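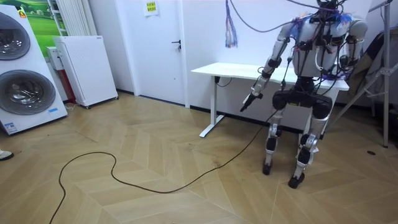
White standing desk, room 15.

To: Furisum building users list
Date: 20 August 2026
Subject: Re: Desk allocation and booking rules, second floor

Dear colleagues,

Thank you for the replies to the notice sent in March. The revised rules are set out below and apply to all teams on the second floor, including Sodel and Nam.

Desks may be booked up to 10 working days ahead. A booking not taken up by mid-morning will be released. Standing desks are to be returned to seated height at the end of the day, and personal items should go into the lockers by the east stairs. Staff with a medical need for a fixed desk keep their present place and do not have to apply again.

The budget for replacement chairs is $2,780 this year. Requests should reach the facilities office in writing, with the desk number and the name of the team lead. Monitor arms are ordered separately through Brorkska and are not covered by this amount.

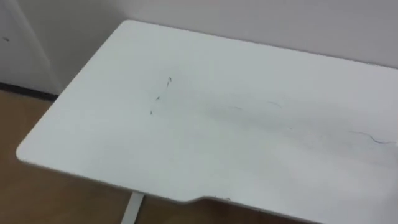
Da-eun Gil wrote:
> Could the office confirm what happens to bookings made under the
> old system? My team has 41 of them running into next quarter, and
> I would prefer not to enter each one again by hand. We would also
> like to sit together on project days - the old form allowed this.

Existing bookings will be carried over and need not be entered again. Group bookings remain possible through the team lead, for up to 15 desks at a time.

Further questions may be sent to this list.

Facilities Office
Furisum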